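**Blacking** (also *dark-dyeing*) is the practice of colouring cloth black at home or in small workshops. Long tied to mourning dress, later to school and work wear.

## Methods

Older recipes used oak galls and iron. Cheap, but hard on the fibres – many gall-dyed pieces have rotted along the folds. Logwood gave a deeper shade and took over in most towns. At Vutivska, a village known for its dyers, cloth was dipped 7 or 8 times, with airing between dips. Wool took the colour best, linen worst.

Powder dyes ended most of this. Prostik, sold in paper packets, needed only salt and a large pan. Maricica Anghel's survey of household accounts lists 553 purchases of it, mostly in October, ahead of the winter feasts.

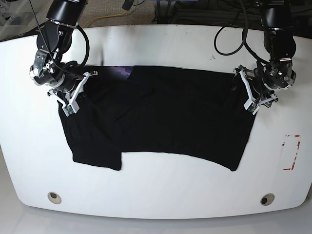
Fading was the usual complaint. Blacks made from a blue base go navyish, those from a brown base turn rusty, esp. at the shoulders. Vinegar in the rinse was widley recommended. Relu Mocanu doubts it did much.

## Mourning use

Custom varied. Full black for 2 years after a husband's death in some villages, far less in others. Re-dyeing everyday clothes was normal, new ones being too dear. Zamfira Ene notes that buttons were taken off first and sewn back on after.

## See also

- Iron gall ink
- Logwood
- Mourning dress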